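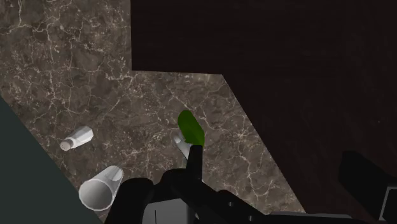

Baluyot Stone Sealer

Item: Baluyot penetrating sealer, clear, natural finish
Sold by: Mulanetti Stone Care, Clirkport
Sizes: 500 ml bottle, 2 liter can, 8 liter drum

Baluyot is a water-based sealer for indoor stone. It soaks into the surface and slows down the uptake of water, oil, coffee and wine. It does not leave a film and it does not change the shine of the stone. If you want a darker, wet look, you need the Fluler color enhancer, sold separately.

Use it on marble, limestone, travertine, slate and unglazed tile. Most polished granite is too dense to take it. To check, put a few drops of water on a clean spot and wait ten minutes. If the stone darkens, it will take the sealer. If the drops just sit there, leave it alone.

A sealer does not protect marble from acid. Lemon juice, vinegar and many bathroom cleaners will etch a polished surface whether it is sealed or not. Wipe these up right away.

How to apply

Clean the stone with a neutral cleaner and let it dry overnight. Tape off any wood, painted trim or metal next to it. Shake the bottle and test a small area first, somewhere out of sight.

Pour a little onto a lint-free cloth or a foam pad and spread it evenly. Work in sections you can reach without stretching. Leave it for five minutes - no longer on polished stone - then wipe off everything that is left on the surface with a dry cloth. Change cloths often. Apply a second coat after an hour if the stone is still taking it in.

Keep the surface dry for 24 hours. Full cure takes three days.

If the sealer dries on the stone and leaves a haze, dampen a cloth with fresh sealer, rub the spot and wipe dry at once. Old haze needs the Fluler residue remover.

Coverage

One liter covers up to 20 square meters of polished marble per coat. Honed and rough stone will use more. Kitchen counters should be resealed once a year, bathroom walls every three years.

Storage

Keep between 5 and 30 degrees C. Do not let it freeze. An opened bottle keeps for 12 months with the cap on tight.

Ordering

The 500 ml and 2 liter sizes ship the next working day. The drum is collection only from the Clirkport warehouse. Trade accounts with orders over $1,000 get free delivery - please order drums by phone so we can have them ready at the loading door.

Page updated 22 May 2018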